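Rennie actress will return for the second season of Gelari

Friday, March 8, 2024

The producers of the television series Gelari confirmed this week that Babita Jaiswal will come back for the second season, after many viewers believed her character was written out in the last episode. Filming will start in the town of Skanomby, where most of the outdoor parts of the first season were also made.

Jaiswal plays Rennie, a ship's doctor who loses her license and takes work on a mining station far from home. The role was planned as a small one. According to the production company Kunlow, the writers had her in only two episodes at first, but they liked her work so much that she stayed until the end of the season and got nine episodes in total.

The last episode, shown in January, ended with Rennie alone in a closed part of the station, with the radio not working. Since then the fans have discussed her fate every week, and a letter asking for her return was sent to the Kunlow office with a large number of signatures.

A spokeswoman for Kunlow said that the decision was made before the letter arrived, but that the whole team was pleased to read it. She did not want to say how the character survives, or if she survives at all – the new season will also use scenes from the past, and some of them take place before Rennie came to the station. 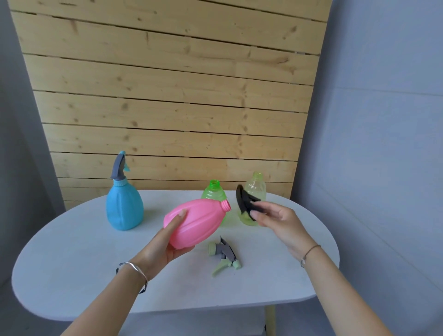 Babita Jaiswal said by telephone that she had signed the contract already in the autumn and had to keep quiet about it even in front of her own parents. She was asked at every family dinner if Rennie was dead, she said, and she answered that the soup was very good. She added that she is glad to play the doctor in her younger years, when the character still trusts people.

The new season will be shorter than the first. Kunlow plans to make the episodes in two blocks, with a pause of some four weeks between them, so that Jaiswal can finish a stage play to which she agreed earlier. The other main actors have also signed, with the exception of the actor who plays the station chief, and talks with him are still going on.

There will be changes behind the camera too. The music will be written by a new composer, and the scripts will be shared among more writers than before. The opening song stays the same.

No date is given for the first broadcast. The first season can still be watched in full on the channel's website, with subtitles, and the extra interviews with the cast will be added there later in the spring.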